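Le tri du linge à la résidence Pallivero : notre projet, côté chambres

Bon, je commence par le plus simple : avec Thongchai Sombatkul, on s'est réparti le travail dès la première semaine de mai. Lui prenait la buanderie, moi les chambres. Le but du projet Karimi, c'était de comprendre où le linge propre s'arrête avant d'arriver (ou pas !) dans un placard. On avait 75 chambres sur la liste et un budget de 200 euros, parti presque entièrement en étiquettes et en photocopies.

Je pensais que tout se jouerait autour des armoires. Eh bien non, dans nos fiches c'est le lit qui revient sans arrêt ! On y pose la pile, on commence à plier, le téléphone sonne, et le soir tout migre sur une chaise. Mansa Ansah, qui a relu nos questionnaires, nous a fait ajouter une case « posé sur le lit » le vendredi, et heureusement. Sur les 942 pièces relevées, c'est la case la plus cochée, et de loin. 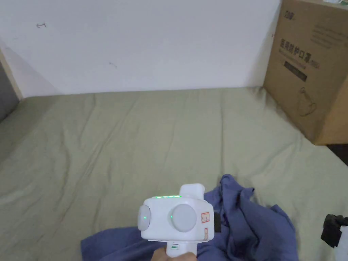
Le lit sert aussi de table, d'étagère et parfois de débarras, ce que j'avais franchement sous-estimé. Un tissu bleu-violet en boule sur le drap vert sauge, un gros carton de masques de protection contre le mur, et il ne reste plus beaucoup de place pour plier à plat. J'ai donc proposé une consigne toute bête : les cartons par terre d'abord, le drap tiré ensuite, le pliage après. Thongchai trouve ça trop scolaire, on en discute encore pour la version finale.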